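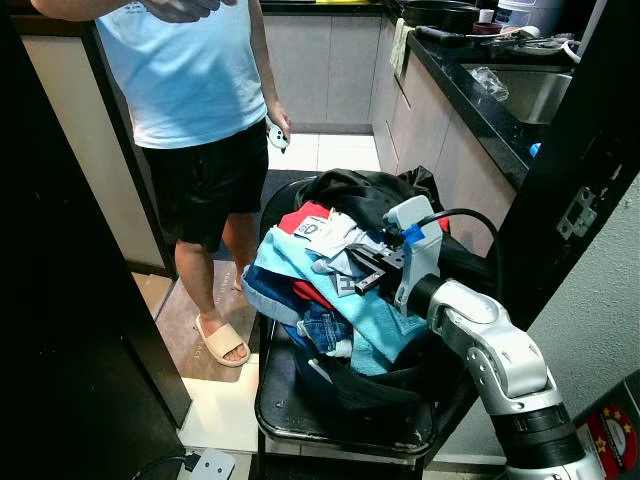 그림 2-1 분류하기 전의 세탁물. 바구니를 스툴 위에 올려 두었다.

검색어를 입력하세요 검색 통합검색

제2장 세탁물의 분류와 정리

학습 목표
섬유의 종류와 색에 따라 세탁물을 나눌 수 있다.
취급 표시를 읽고 알맞은 세탁 방법을 고를 수 있다.
수건, 데님, 티셔츠를 용도에 맞게 개어 보관할 수 있다.

가정에서 나오는 세탁물은 대개 한 바구니에 섞여 모인다. 그림 2-1의 바구니에도 검은 옷, 붉은 옷, 흰 셔츠, 하늘색 수건과 데님이 함께 쌓여 있다. 색이 다르고 두께가 다르며 물을 머금는 정도도 다르다. 이 장에서는 이렇게 섞인 세탁물을 나누는 일에서 시작하여 빨고, 말리고, 개어 넣는 일까지를 차례로 다룬다.

2.1 바구니의 높이

세탁물 분류는 허리를 굽히고 하는 경우가 많다. 바닥에 놓인 바구니에서 옷을 한 장씩 꺼내면 같은 동작이 여러 번 되풀이되어 허리에 부담이 간다. 바구니를 스툴이나 낮은 탁자에 올리면 손이 닿는 높이가 올라가 몸을 덜 숙이게 된다. 받침은 흔들리지 않는 것을 고르고, 바구니 바닥이 받침 밖으로 크게 나가지 않도록 놓는다. 옷이 바구니 테두리를 넘을 만큼 쌓였을 때에는 위쪽부터 덜어 낸다. 아래쪽 옷을 잡아당기면 위의 옷이 바닥으로 떨어지기 쉽다.

2.2 색에 따른 분류

색은 흰색, 밝은색, 짙은색의 세 무리로 나누는 것이 기본이다. 붉은색 면직물과 짙은 데님은 처음 몇 차례 세탁에서 물이 빠지기 쉬우므로 흰옷과 함께 넣지 않는다. 그림에서는 붉은 옷 바로 옆에 흰 셔츠가 놓여 있다. 마른 상태에서는 큰 문제가 없으나, 젖은 채로 이렇게 겹쳐 두면 색이 옮을 수 있다.

데님은 바랜 것과 짙은 것을 구별한다. 여러 번 빨아 색이 옅어진 데님은 밝은색 무리에 넣어도 되는 경우가 있지만, 새 데님은 따로 빤다. 물의 온도는 30도를 넘기지 않고, 뒤집어서 넣는다.

2.3 섬유와 두께에 따른 분류

색을 나눈 다음에는 두께를 본다. 테리 조직의 수건은 고리 모양의 실이 물을 많이 머금어 무겁고, 마르는 데 시간이 걸린다. 얇은 셔츠와 함께 탈수하면 무게가 한쪽으로 쏠리고, 수건의 보풀이 셔츠에 붙기도 한다. 수건은 수건끼리 모아 빨고, 섬유 유연제는 흡수력을 떨어뜨리므로 적게 쓴다.

비닐봉지처럼 옷이 아닌 물건이 세탁물 사이에 끼어 있으면 분류할 때 빼낸다. 주머니도 이때 확인한다. 휴지 한 장이 남아 있어도 세탁조 안의 옷 전체에 조각이 붙는다.

2.4 취급 표시 읽기

옷의 안쪽 솔기나 목둘레에는 취급 표시가 달려 있다. 물세탁 기호 안의 숫자는 물의 최고 온도를 가리킨다. 30이라고 적혀 있으면 30도 이하의 물을 쓴다. 표시가 닳아 읽을 수 없을 때에는 낮은 온도와 약한 세탁을 택한다.

실습 2-1 세탁물 나누기
준비물: 세탁 바구니, 옷과 수건 9점, 기록지
바구니를 안정된 받침 위에 올린다. 위에서부터 한 점씩 꺼내 색, 두께, 취급 표시의 내용을 기록지에 적는다. 함께 빨 수 있는 것끼리 모은 뒤 옆 모둠의 결과와 견주어 본다. 서로 다르게 나눈 옷이 있으면 취급 표시를 다시 확인한다.

관련 자료
제1장 의복 재료의 성질
제3장 건조와 다림질
부록 2 취급 표시 일람
실습 기록지 내려받기

문의: Sellura 교재편집부 | © Sellura 생활과학 교재 | 맨 위로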